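3.2 Fingers and wrist camera

I built the first set of fingers for Planum on the bench at the Ernotdale shared workshop, and they were awful. They were printed in hard plastic with square edges, and anything soft just slid out the moment the arm lifted. I went through three more sets over the winter before settling on the shape we used for every trial reported here. The final pair has rounded tips and a slot near the end of each finger, and the sides carry a slight rim that I'd first added by accident while fixing a bad fillet in the model (I kept it because the fingers flexed less).

The camera sits at the wrist and looks out along the fingers, so both tips are always in view. I'd tried it on a pole beside the bench first, and that was fine until the arm got between the lens and whatever it was meant to grab – so, most of the time. Moving it to the wrist meant redoing the cable run and giving up some reach, but the calibration went from an evening's work to a few minutes. Figure 4 gives the view from the wrist with the gripper open over grey upholstery.

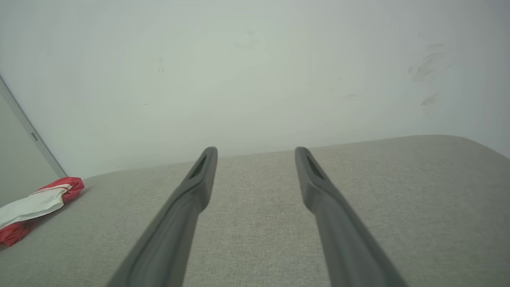

Figure 4. Wrist camera view, fingers open above the fabric, red and white item at far left.

Soft surfaces turned out to be the part I'd underestimated. On the bench I could tell the arm exactly how high the top was and leave it at that. A cushion gives, and it gives by a different amount near the edge than it does in the middle, so a fixed height is no good. I ended up having the arm stop short, hold for 400 milliseconds, then come down slowly while the Halonen driver board watches the motor current. When the current climbs past a threshold we call it contact and back off a touch. It's crude, and I'd love a proper force sensor in there, but the budget was what it was.

Colour was kinder to us. The Cindura segmentation code picks out bright cloth on a pale background without much fuss, and I only had to retune it once, when the workshop changed its overhead lights in August. Grey socks on grey fabric are another story, and I come back to those in Section 5.

We ran 136 pick attempts at home with the final fingers, 61 of them on upholstery and the rest on a plain tabletop. I threw out nothing, including the evening when I'd left a grub screw loose and the left finger wandered a little further out with every grasp. Those attempts are marked in the results table so you can leave them out if you'd like to see the tidier numbers. Printing one pair of fingers takes over 43 minutes on the workshop's machine, plus some sanding at the tips.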